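Kitchen tips for teaching the arms

Set out only what the task needs. For a serving task, put the plate within easy reach of the arm that will do the picking up, and stand any canisters at the other side with their lids on. 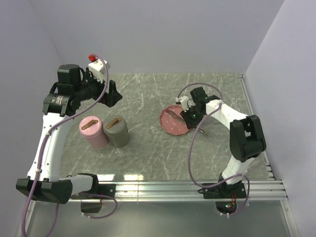 How many times should I show the same task?
Start with six good runs, then move the plate a little and do six more.

Tongs are harder to teach than a spoon. Close the gripper slowly and keep the two metal arms between its fingers. If they twist, let go and take hold again. Don't try to correct it halfway through a run.
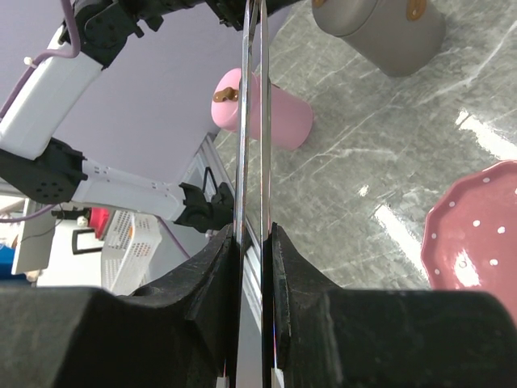 Keep your hand speed even when you drive by remote control, and pause for two seconds before each grip. Delete runs with a dropped item the same evening. At Penden we had 988 saved by February and had to go back through the lot.

Wipe the worktop between runs with a barely damp cloth, and check the cable ties on both arms before you start again.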